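Festport glass and table fair returns to the old rope works with a longer run and a warmer hall

People who have been asking since the summer whether the Festport table fair would come back this winter can stop asking, because it will. The doors of the old rope works open again in December, and the organisers have taken the lease for 12 days, which is twice what they managed last year and, by their own cheerful admission, rather more than they dared hope for when the boiler gave out on the second morning.

For anyone new to the town, the fair is where Festport does a good part of its present buying. It began as a few trestles of second-hand crockery and has grown, a little untidily, into a proper gathering of glass sellers, linen people, cutlery grinders, picture framers and the family from Pruvomham who bring the honey cakes. Last winter 3,000 people came through the door, a figure that still makes Radomír Bednárik laugh when he says it out loud, as he was the one stamping hands.

"We ran out of ink," he told us over a very good cup of tea in the fair's little upstairs office. "Then we ran out of cake, and that was when people got cross. I have ordered more of both, and I have told the cake family that if they sell out before lunch again I shall hide."

Mr Bednárik has been going round the hall with a tape measure for most of the past month, and the floor plan pinned to his wall has been rubbed out and redrawn so many times that the paper has gone furry. There are 219 stalls on it at present. The waiting list is closed, though he was kind enough to say that anyone whose letter was held up in the post should ring and have a word.

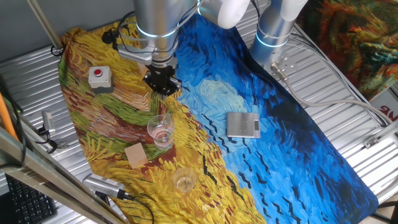

Painters on the table

The theme this year is painting, and stallholders have been asked to bring at least one thing to put on a table that owes something to a picture. It is a loose sort of rule and they have taken it loosely. There will be tea towels with orchards on them, a set of dinner plates after Dutch flower pieces, and a good many mats and runners in the manner of Van Gogh, whose wheat fields and blue skies seem to suit a winter dining room better than almost anything else.

Wálter Villanueva, who is laying out the middle aisle, has strong feelings on the matter and was happy to share them at length. A busy cloth wants plain things on it, he says, and he would sooner see one clear glass dish on a bright pattern than a whole cupboardful of matching china. He is planning a long table down the centre of the hall to show what he means, with a different setting every few paces, and visitors will be welcome to move things about as long as they put them back. 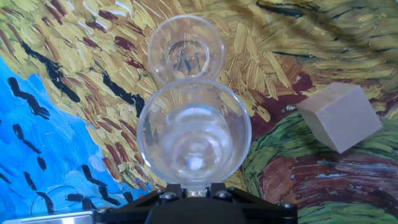

He is also giving a short talk each morning at half past ten, beside the long table, on how to lay for a crowd when you don't own enough of anything. It grew out of a conversation with his neighbours, who had been borrowing one another's chairs every Christmas for years without ever agreeing whose were whose. Bring a notebook if you like that sort of thing. The talk is free once you are inside, and there will be benches along the wall for those who would rather listen sitting down.

Over by the loading doors, the Ševčík workshop will be mending chipped rims and loose handles while you wait. They did this last year from a single bench and the queue went out into the yard, so this time they have been given a corner to themselves and a ticket machine. Please wrap anything you bring for mending, and please don't bring the whole cabinet. One piece to a ticket is the rule, and they have asked us to print it.

Music is being arranged by Atura, the café on Quay Lane, which is also running the hot food. Expect soup, cheese toast and a potato dish that Mr Bednárik described with such tenderness that we forgot to write down what was in it. The Quay Lane singers will be there in the late afternoons, with carols nearer the end of the run and older tunes before that.
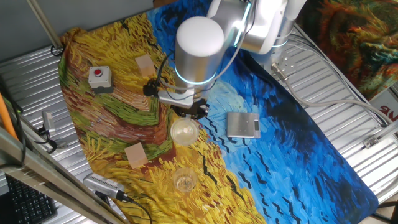 A painted wheat field and blue sky, printed on a table mat.

Getting in and keeping warm

The boiler has been replaced. We were taken down to look at it, and it is very handsome. There are heaters by both entrances as well, and the cloakroom is back, on the left as you come in, so there's no need to carry your coat round all afternoon as so many of us did last time.

The hall opens at ten in the morning and closes at six in the evening. Children come in free, and dogs are welcome on a short lead, though perhaps keep them away from the glass. The yard is being kept clear for stallholders' vans, so drivers should use the field behind the chapel, where there'll be a lantern walk back to the gate once it gets dark.

Tickets are on sale now at the Atura counter and at the library desk, and can also be bought at the door. Anyone able to lend a folding table for the long display is asked to leave their name with Mr Villanueva at the rope works, any morning before noon, and to write it on the underside of the table too.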